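August, afternoon session, Stelomlow kitchen

Student project, dishwasher task. Somkiat Noiphan on the operator station, me on notes. Team name on the sheet is still Codell.

Started with the arm parked and checked the hand open/close before anyone moved the base. Finger three was slow to close on the first two tries, then fine. Somkiat thinks it's the tendon tension again. Logged it, didn't touch it.

Plan was 80 episodes before the end of the session. We got 44 that I'd keep. Most of the time went on resets, and a good piece of it on an argument over what counts as a reset. We're going with: rack pulled partway out, door all the way down, arm back at home pose.
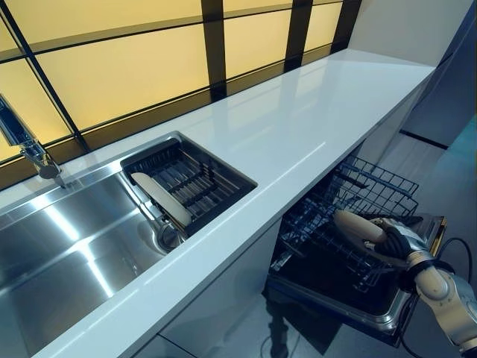 Grasp height matters more than we thought. Low grasps clear the door but the knuckles come close to the rack tines on the way down. High grasps are easy to place and easy to drop. Settled on the middle of the object, approach from the door side, wrist rolled a little.

Cable at the wrist needs another tie. With the elbow out it has slack, with the elbow in it wants to catch. Velcro for now, clip later if Oyelaran has the small ones in stock.

Glare off the counter is a problem for the depth stream. Holes in it every time the head tilts down past the sink. Tried the lower exposure setting, helped some. Bodby team had the same trouble and ended up masking that area, ask them for the script.

Dropped 7 episodes for operator error and 3 for the recorder stopping early. Disk was not full, so check the recorder log.

To do:

- retension finger three
- write the reset rule on the whiteboard
- copy today's episodes to the shared drive before wiping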